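Fruit on the bed, again

December 8, 2020

Quick one tonight, I've got 17 tabs open and the bins to do.

So the kitchen in the Rotau flat is still out of action. Worktop has been off since October, the new one is sitting in a warehouse in Gornthorpe and they keep moving the delivery. Which means the veg box gets sorted in the bedroom. On the bed. Yes I know.

It works better than it sounds. Plastic sheet down first, over the duvet, the thin pink crinkly stuff. I bought a roll of it for painting and never painted. Then a couple of plates and the green tray, and everything comes out onto the sheet so I can see what needs eating. Carrot on one plate, greens on the other. Oranges go in the tray, or thats the plan anyway. Apples and plum wherever they land.

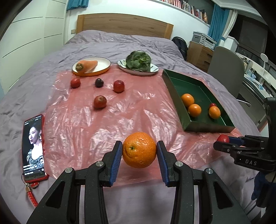
Greens should never sit out with apples, wrote Nemlow under the last veg box post, they go yellow in no time, and a damp tea towel in the bottom of the fridge will keep them going the best part of a week. Also do the oranges last, they're the only thing in the box that can wait.

Fair. Tried the tea towel. Greens lasted four days before I gave in and made soup, so that's a win. Not doing the oranges last though, they roll. Anything that rolls gets dealt with early or it's under the wardrobe until spring. 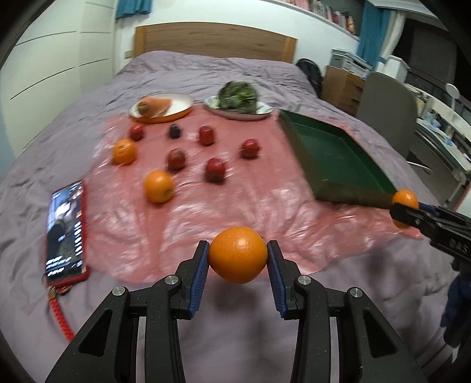 Posted by Kemppainen
Blog author, cook, sorter of veg

Tomatoes next. Small red ones, spread out on the sheet so none of them are touching, then a proper look at each. Soft ones for tonight, firm ones go in a bowl on the desk because there is no where else. Plum gets eaten standing up, no system for plums.

Things I'd do differently:

Bigger sheet. Mine covers the middle of the bed and that's it.

Phone somewhere else. I put a video on while I sort and then I stop sorting.

A second tray. One for oranges, one for anything going straight to the fridge. Saw a set of 3 in town for 9 quid, should of bought them.

Shake the sheet out over the bath, not the floor. There was grit from the carrots in the carpet all last week.

Soup was leek, the greens, one sad potato and too much pepper. Will put the recipe up when I've made it again and measured something. Right, bins.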